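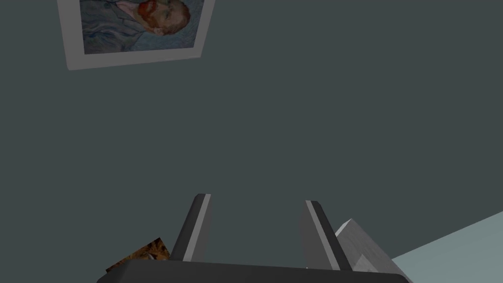
Opinion > Home and Living > Renting

Let the Tenant Make a Hole in the Wall

March 2021

I have lived in rented rooms for most of my adult life, in two countries, and in almost every contract I signed there was the same sentence. The tenant shall not make holes in the walls. In my first language the sentence was longer and had more commas, but the meaning was the same.

I want to argue against this sentence. I know it is a small matter. People in my city pay too much for their rent and many can't find a place at all, so a nail may look like a strange thing to write an essay on. But I think small rules show how one person sees another person.

When I moved to Merner, I paid a deposit of 1,235 dollars. The agency, Brennan, gave me a list of things that could be taken out of this money. Some of them I found fair. If I break a window, I should pay for the window. But on the list there was also "nail hole, each" with a price of 5 dollars. I read this and I did not hang anything for two years. My pictures stood on the floor and leaned against the wall, and when I cleaned I moved them from one side to the other.

The landlord has his reasons and I will try to be just to them. He owns the wall. He has seen tenants who put in big screws for a heavy shelf, and pulled them out together with a piece of plaster. He has to paint again between two tenants, and a painter is expensive. I was told once that to paint an apartment of my size costs 3,000 dollars.

But he paints in any case. My building is painted each time somebody leaves, and a man who paints a wall can fill a small hole before he starts. I have done it myself in my parents' house with a little filler and an old bank card. It takes less time than to write the hole down on a list.

There are sticky strips that are sold for people like me. I tried the ones from Omo. They held a calendar well. They did not hold a mirror, and when the mirror came down in the night it took with it a piece of paint the size of my hand. So the rule that protects the wall did more damage than a nail would do.

What bothers me more is the feeling. A person who can't put up a picture of her grandmother lives like a guest. She is careful, she buys only light things, she doesn't plan for next September. Then the owners complain that tenants come and go and don't care for the building. I think a person begins to care for a place when she is allowed to change it a little.

The building next to ours, Sernex Court, has 172 apartments and a different rule. Tenants there may use small nails, and when they leave they fill the holes or pay one fixed sum. I visited a neighbor there and her hallway was full of her family, three generations, some of them hanging not very straight. She has lived there longer than anybody on my floor has lived in ours.

I would like the city to put such a rule in the standard contract. If this is too much to ask, then let the owners do it themselves. My own lease comes for renewal soon, and I have already crossed out the sentence with a pencil. I will bring the paper to the office and see what they say.

14 comments | 38 shares

Contact us | Copyright 2021 | Back to top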